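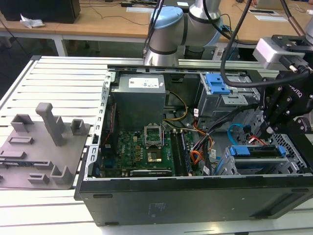
分类:课程资料 > 机器人学 > 接触操作

第六讲 从演示中学习拆装:分段、标注与失败数据

授课:Ctibor Lukáč
布罗尔维尔(Brolville)校区,十一月,下午班

本网站使用 Cookie 以记住您的语言设置。继续浏览即表示您同意。

先说明一点。本讲义用中文写成,是为了方便交换班的同学。我的中文是成年以后学的,有些术语我在括号里保留英文。如果哪一句读起来奇怪,请在课后告诉我,我会在下一版改正。

一、上次课的遗留问题

上次课结束时,有同学问:既然行为克隆(behavior cloning)只需要观测和动作的配对,为什么我们还要花时间给演示分段?这个问题很好,今天的大部分内容可以看作对它的回答。

短任务里,分段的用处确实不大。把一个方块从左边放到右边,整条轨迹只有一个目的,网络可以直接学。拆装一台台式计算机则不同。打开处理器插座的压杆,取出内存条,推开硬盘架的卡扣,拔下数据线,这些动作所需要的力、速度和视角都不一样。如果用同一个损失函数把它们平均起来,慢而精细的部分常常被快而长的移动部分淹没。手臂在空中移动的时间很长,手指真正接触零件的时间很短,而任务的成败几乎全部在后者决定。

请记住这个比例问题,后面讲采样权重时还要用到。

二、任务与工作台

我们用的任务集叫 Bikstead,由 Zaveler 实验室整理。对象是侧放的台式机机箱,侧板已经拆下,内部朝上。这样摆放有一个好处:主板接近水平,插入方向接近竖直,初学者写控制器时坐标系比较容易理解。缺点也很明显,真实的维修工作中机箱常常是立着的,所以这里得到的结果不能直接推广过去。

机箱左侧放一块 3D 打印的夹具板,上面有各种支架和槽。夹具板的第一个作用是放置零件,第二个作用是提供固定的参考位置。每次实验开始以前,请先核对夹具板相对于机器人基座的位姿。去年有一组同学漏了这一步,整个下午的数据都带有同一个偏移,最后只能重新采集。

观测由三部分组成:

外部相机的图像,看得到整个机箱和夹具板;
腕部相机的图像,主要看夹爪前方的区域;
机器人的本体状态,即关节角、末端位姿、夹爪开度,以及由关节力矩估计的末端受力。

三部分的时间戳必须对齐。本体状态的记录频率是 100 Hz,图像要慢得多,所以我们以图像时刻为基准,取最近的一条状态记录。受力信号不能这样处理,因为卡扣脱开时力的变化非常快,只取一个点很可能错过峰值。对于受力,我们保留两帧图像之间的整个小窗口,再用一维卷积压缩成一个向量。

三、Urrego 分段法

Urrego 分段法的想法很简单:用接触状态的变化来切开轨迹,然后由人来修正切点。它有下面几个步骤。

第一步,计算候选切点。设末端受力的大小为 f(t),夹爪开度为 g(t)。当 f(t) 越过阈值,或者 g(t) 的变化率改变符号时,记录一个候选点。阈值对每类零件分别设定。内存条插入时需要的力比较大,数据线插头则小得多,用同一个阈值会得到很多错误的切点。

第二步,合并。距离太近的候选点合并成一个,保留受力变化最大的那一个。合并窗口的长度是超参数,作业里请你们自己画出它对结果的影响。

第三步,人工修正。标注者同时看两路图像和受力曲线,可以移动、删除或者增加切点,然后给每一段选一个标签。标签一共五种:接近、对准、施力、脱离、撤回。

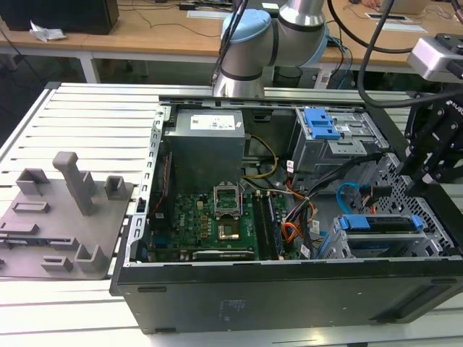 “对准”和“施力”之间的界线是标注者争论最多的地方。我的同事 Ruth Restrepo 建议采用以下规定:只要手指还在横向修正位置,就算“对准”,即使已经有接触;当横向速度低于阈值并且沿插入方向的力持续增加,才算“施力”。这个规定有一点武断,但是它可以写成公式,两个标注者之间的一致性因此提高了。后来我们在所有零件上都采用了它。

对于处理器插座,还要多注意一件事。插座的金属固定架可以处于打开状态,也可以处于闭合状态,这两种状态下同一个末端位置的含义完全不同。如果模型只看本体状态,它没有办法区分。所以在标注表里我们增加了一列“对象状态”,写在每一段的开头。请不要用颜色或者零件编号来代替这一列,以前有人这样做过,换一台机箱以后全部失效。

四、数据规模与划分

本课程使用的子集包含 291 条演示,分段以后得到 2,525 个片段。划分训练集和测试集时,必须以演示为单位,不可以以片段为单位。同一条演示的相邻片段光照相同,线缆的位置也几乎相同,如果一个在训练集、一个在测试集,测试误差会低得不真实。这是每年作业里最常见的错误,我会专门检查。

每条演示由 2 名标注者独立修正切点,然后比较。差异超过允许范围的片段进入讨论表,讨论以后仍然不一致的,保留两个版本,训练时随机取一个。有些同学觉得这样做不够严格。我的看法是,人对边界本来就没有统一意见的地方,强迫给出一个答案会让模型过分自信。

关于失败的演示:请保留。抓取滑脱、插入角度错误、线缆挡住夹爪,这些都是有用的数据。在训练策略网络时它们不参与模仿损失,但是在训练“阶段判断器”时要参与。如果判断器从来没有见过失败,它会把所有停顿都当成“对准”,机器人于是一直等待,不会重试。

五、采样权重与损失

设片段 i 的长度为 n_i,标签为 c_i。如果按帧均匀采样,片段 i 被抽中的概率与 n_i 成正比,“接近”和“撤回”占去大部分。我们改成先按标签抽样,再在标签内部抽片段,最后在片段内部抽一帧:

p(帧) = p(c) × p(i | c) × 1 / n_i

其中 p(c) 可以取均匀分布,也可以适当提高“施力”的比例。提高太多时,手臂在空中的运动会变得不平滑,因为网络很少看到这一部分。课堂上我会展示两条末端速度曲线,请你们比较它们的形状。

损失函数由动作误差和阶段分类误差相加得到:

L = L_动作 + λ · L_阶段

λ 不要太大。阶段分类是辅助任务,它的作用是使中间特征能够区分接触前和接触后。当 λ 太大时,我们看到分类很准确,可是动作质量下降。

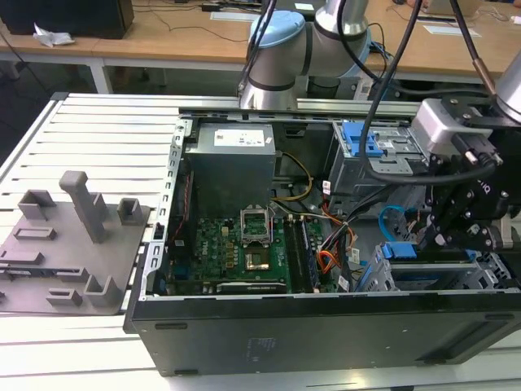
动作的表示也需要选择。在“接近”和“撤回”中,末端位姿的绝对目标比较稳定。在“对准”和“施力”中,相对于当前位姿的小增量效果更好,因为机箱的摆放每次都有一点差别,绝对坐标会把这个差别直接变成误差。实际做法是网络同时输出两种表示,由阶段判断器的概率做加权。切换的时候要对速度加以限制,否则会有突然的跳动,在硬盘架附近尤其危险,那里金属边缘多,空间也窄。

六、结果应该怎样读

与不分段的基线相比,分段加上重新采样以后,改善集中在需要精细接触的步骤上。取内存条和推开卡扣的步骤受益最多。对于只需要移动的步骤,两种方法没有可以看出的差别。拔数据线的结果比较混乱,有时好,有时坏。我们怀疑原因在线缆本身:它是柔软的,每次的形状都不同,接触力又小,候选切点的质量不高。这一点我还不能证明,有兴趣的同学可以选作期末题目。

读这类结果的时候,请你们先问三个问题。成功是怎样定义的,是零件离开了插槽,还是零件完整地放进了夹具板的支架?每一次实验开始以前,机箱有没有重新摆放?操作人员有没有在中间帮助过机器人?很多论文的表格没有写清楚这些,数字看起来可以比较,其实不能。

另外有一个容易忽略的地方。外部相机位置固定,夹爪进入机箱以后常常遮住零件,这时主要依靠腕部相机。可是腕部相机离零件太近时,画面里参照物很少。我们做过去掉其中一路图像的实验,去掉腕部相机对“施力”影响大,去掉外部相机对“接近”影响大。这个结果和直觉一致,我仍然建议你们自己重做一次,因为训练代码中图像裁剪的设置会改变结论的强弱。

七、作业

1. 在给定的演示上实现候选切点的计算,画出受力曲线和切点,并且说明你选择阈值的理由。

2. 与同组同学分别修正切点,计算两人的一致性。请写出至少一个你们意见不同的片段,以及各自的根据。

3. 比较按帧采样和按标签采样。只需要报告离线误差,不需要使用真实机器人。

4.(选做)为线缆类零件提出一种不依赖受力阈值的切分方法。写一页就够了,公式比文字更好。

提交格式为 PDF,文件名用学号。代码请放在单独的压缩包里,不要把图像数据一起上传,服务器的空间有限。需要上真实工作台的同学,请先完成安全培训,然后向 Ruth Restrepo 预约时间。在手臂通电时请不要把手伸进机箱,即使它看起来已经停止。

下一讲讨论阻抗控制的参数如何与阶段标签结合。请预先复习第三讲中刚度矩阵的部分,特别是坐标变换那一页,上次小测验里很多人把转置写错了。

联系我们 | 课程资料仅供校内学习使用 | © Zaveler 实验室 | 返回顶部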